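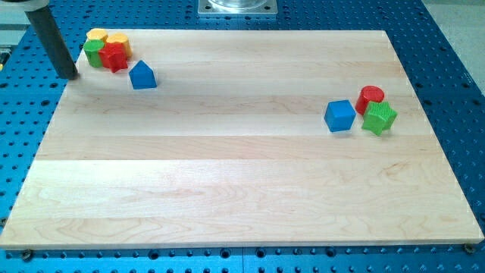

Maple top, eight toy blocks on it

Clirthorpe Tops – Questions We Get A Lot

Do you ship finished or bare?
Bare, unless you ask. Sanded both sides. Finishing adds 8 working days, more in September when everybody wants a kitchen done.

What woods?
Maple, ash, beech. Walnut when we can get it. No oak right now, sorry, don't ask for a date, we don't have one.

Will my planks match?
No. It's wood. Some planks come out pale, some more yellow, and you may get a knot or a swirl. If you want it as even as possible write "even color" in the order notes and we'll pick through the stack. Costs a bit more.

Can I pick the actual boards?
Only in person, Tuesday, at the Wendt yard. Call first.

What's the longest you make?
92 inches in one piece. Past that it's two pieces and a joint. The Lellico size chart has all the standard lengths, ask and we'll email it.

Oil or varnish?
Oil for kitchens if you don't mind redoing it. Varnish for desks. Please don't put oil over varnish, we get this one weekly.

How often do I re-oil?
First year every couple months. After that when it looks dull or water stops beading. Thin coat, wait, wipe off ALL the extra. Sticky top = too much oil. Lay the rags out flat outdoors to dry, never balled up in the trash. They can catch fire.

My top cupped. Is it ruined?
Probably not. Usually one side got oiled and the other didn't, or it sat on a concrete floor. Finish both sides, put it somewhere dry on sticks, give it a couple weeks. Still cupped after that – send us photos with a straightedge across it.

How do I fasten it down?
Slotted holes or figure-8 clips. Leave room for the wood to move side to side. Don't glue it to the cabinets. Seriously.

Can I cut out a sink myself?
Yes. Seal teh cut edges right away, three coats. Cracks that start at an unsealed cutout aren't covered.

Return policy?
19 days, uncut and unfinished. You pay freight back. Custom sizes no returns.

Arrived damaged?
Note it on the driver's slip before you sign, then email pictures within 5 days. Keep the packaging untill we answer.

Do you deliver to Vonanton?
Yes, curbside only. Bring a second person, these are heavy.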